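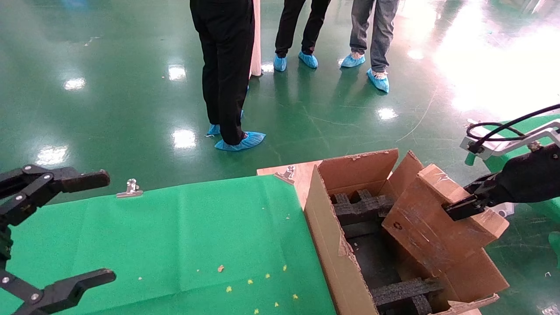 Ljubica Perić wants the inserts kept with their cartons from now on, and asks that no carton be flattened until the foam has been checked against the packing list. Agreed. Noted here so that the Jelten shift sees it as well.

Print | E-mail
Reading time: 2 min

11 Aug 2018

Carton reuse, bench with green cloth

Stock on the shelf this morning: 829 cartons from Somis, 635 from Zestumville. The Zestumville board is the softer of the two and the flaps crease away from the score line after a few openings. Somis board holds the score but tears at the top of the wall.

Today's carton: brown board, recycling symbol on one flap, dark gray foam insert with ridges and slots. Top edge of the left wall torn. The tear does not matter for internal transfers. For anything going out to Sisodia it is a reject – their receiving desk sends back any box with an open edge.

Flap procedure as it stands:
Fold the side flap fully outward before touching the foam. Leave the insert seated. Check slots for debris with a flashlight. Close back flap first, sides after.

Limit is 6 reuses per carton, marked in pencil on the base. Several on the shelf have no marks at all. Treat those as used up.

Cloth: creased again, and yellow flecks on it near the front. Source not identified. Foam is gray, so probably not the insert. Shake out, re-clip to the board, look again after the next batch. If the flecks come back, bag a few for Jyoti Dixit.

Shoe covers are being worn on the green floor, no change there.

Open: the February count gave 1,953 cartons across both suppliers. The difference from today's total has not been reconciled with the scrap sheet. Scrap sheet is with Jyoti.

Print | E-mail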